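ok so a few of you asked how the no-dryer year went and I keep saying I'll write it up. I'm on my second coffee and the washer is running, so let's go. This is going to be long, mute me if you need to

Background for new people: our dryer died in February. Not dramatically. It just stopped getting hot and kept tumbling everything around like it was still helping

The repair quote came in at more than I paid for the thing used. I got mad, shut the laundry closet door, and told everyone in my house we were air drying until I calmed down. I did not calm down for a very long time

First thing I learned is that I had no idea how much laundry we do. When a machine eats it you don't notice. When every sock has to hang somewhere in your living room you notice!!

I bought a folding rack from Lolby, the one with the wings. 43 bucks, which felt like a lot for some bars. It's the best thing I own now and I would fight for it

Before that I tried a cheap retractable line (the Driteo one, if you've seen the ads). It held up great with T-shirts and then I put two pairs of jeans on it and it came out of the wall along with a piece of the wall. Partly my fault, I didn't find a stud. I did not know about studs

Patched the hole. You can still see it if the sun's coming in sideways. Moving on

Things that dry overnight inside my apartment with no help: T-shirts, underwear, pillowcases, anything from the gym

Things that don't: jeans, hoodies, bath towels, and that one thick bath mat which I swear was still damp three days later. The bath mat goes to the laundromat. I've made my peace with it

Everybody warned me about crunchy towels and yeah, they're crunchy. I kind of love it now? It's like being scrubbed by a very clean cracker. My kid hates them and gets the two soft ones my mother gave us, which have been assigned and are not to be touched by anyone else

What helped the crunch: less detergent. Way less. I was using the full cap like a maniac. Now it's maybe a third of that and a splash of white vinegar in the rinse. And you have to snap each towel hard before you hang it, like you're mad at it

The other big one is an extra spin. Run the spin cycle twice. I can't stress this enough. My towels went from two days to one, and it costs me like eight more minutes of listening to the washer try to walk across the floor

Somebody asked about smell. Yes, there was a sour phase. It was a winter thing, windows shut, everything hanging too close together. I put a small fan on the floor pointing up at the rack and the smell was gone that week. If you only do one thing, get the fan

Leave a hand's width between things. I know you want to squeeze one more shirt in there. Don't

Also fabric matters so much more than I thought. I always figured cotton was cotton. The thin cheap stuff dries fast and wrinkles like a map, and the heavy nice stuff takes forever and looks great. I've got 100% opinions about this now and people at parties walk away from me

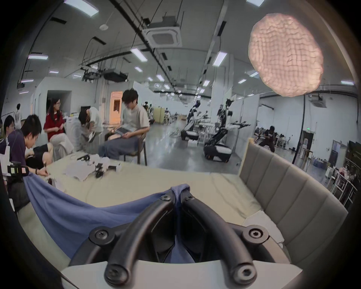 blue fabric and a whole lot of folds

Which brings me to wrinkles, the number one question in my DMs

I don't iron. I own an iron, it's up on the high shelf behind the fondue set, and it's staying there. What I do is shake everything out, pull the seams straight with my hands while it's wet, and put button shirts on hangers from the start. It gets you most of the way to looking like a person with a job

For the rest there's a spray bottle. Mist it, smooth it with your palm, let it hang in the bathroom while you shower. I bought the Fluvus wrinkle spray once and it smelled amazing and then I read the back and went back to water

Clothespins: wood over plastic, for me. My plastic ones got brittle by the window and started snapping, and a piece of clothespin to the eyebrow at 7 in the morning is a bad way to start a day. A pack of 50 has lasted me all year and I've only lost the ones the dog was interested in

Pin shirts at the hem, upside down. If you pin at the shoulders you get those little points and you look like you've got tiny horns under your shirt. I went to an entire parent meeting like that

Sheets. Okay. Sheets were the thing that almost broke me

You can't hang a queen sheet on a folding rack, I don't care what the video says. What works in our place is one sheet over two doors, hung the long way, so it makes a kind of tent in the hallway. You have to duck to get to the bathroom. Guests love it (they don't)

Fitted sheets I do one at a time, on a sunny day, on the balcony rail, inside out. And no, I still can't fold one. I've watched the tutorial at half speed. I ball it up and put it in the closet and close the door fast

Money stuff, because people keep asking. The electric bill went down 17 dollars the first full month. It bounced around after that and I stopped writing it down in summer when the AC took over, so I can't give you a nice clean number for the year. Sorry to the spreadsheet people

I did think I'd notice it more, money-wise. What I notice is the clothes. My black jeans are still black! And do you know how little lint I have in my life now

Stuff I'd tell myself back at the start, in no order:

Start laundry in the morning, not at 9 pm

Do small loads, way more often. One rack = one load. If you do two loads you're going to be hanging shirts on lamps

Socks take up more time than everything else put together. I bought all the same socks. Don't overthink it

Get the rack away from the wall a little. I had a damp patch behind mine and it was gross and I had to repaint down there

Check the pockets BEFORE the washer, since there's no second chance at the dryer to find the tissue. I found the tissue. It was on everything

Oh, and the shopping. I went into Hendriks downtown for a new dryer back in the fall, fully ready to cave. It was pouring outside and had been all week, and every chair I own had a sweater on it. I stood in front of the dryers for a while and petted one. Then I bought a second fan and went home

So are we getting a dryer? I don't know. My kid has a slide deck in favor. It has transitions

I think if we had a second kid or a puppy I'd have one delivered tomorrow, no shame at all. People with babies and dryers, enjoy your dryers. I had one for years and thought about it zero times

A couple of replies while I'm here:

- yes you can do this in a studio, get the over-the-door kind, it fits more than you'd think

- wool sweaters lie flat on a towel, never on the rack, I stretched one so long it's a dress now and I do wear it as a dress

- no I'm not sponsored by the rack people, I wish, call me

This account hit 2,000 followers last week btw, which is wild for somebody who posts about socks. Hi to all of you

Washer just beeped. It's towels. Going to go snap them at the balcony and scare the pigeons, back later for the vinegar questions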